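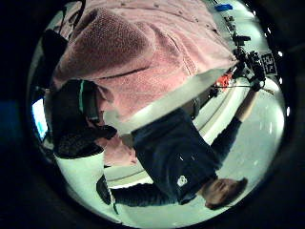
By Samuele Villa
October, 9:15 a.m.

Torar has opened a towel and blanket folding room at its Arroyo laundry building, moving the work out of the corridor where it had been done since the building opened. The room handles bath towels, hand towels and throw blankets for the firm's rental customers.

The change affects thick pile items most. Fuzzy and nubby fabrics hold a crease poorly and tend to slide when stacked, according to Alfredo Cruzado, who manages the building. Under the new procedure, each large piece is draped over a support, squared along its lower edge and folded in thirds, then in half. Flat-weave towels are still folded directly on the table.

"The edge band is the reference," Cruzado said. "If the band is straight, the stack is straight."

The room processed 619 pieces in its first full week — 125 of them blankets. Shelves are limited to 40 folded pieces each. Anything above that goes back to the holding carts until a shelf is cleared.

Pink and other strong colors are kept apart from whites through folding as well as washing. Lint transfer from new blankets was the main cause of returns over the summer, Cruzado said, and the Plavonine range, a long-pile throw added to the catalog in spring, accounted for most of it. Those throws now get a second tumble without heat before they reach the room.

The Tulum line of beach towels will move to the new procedure next month. Drop-off hours at the Arroyo counter are unchanged.

We use cookies to remember your settings and measure traffic. By continuing to use this site you accept our cookie policy.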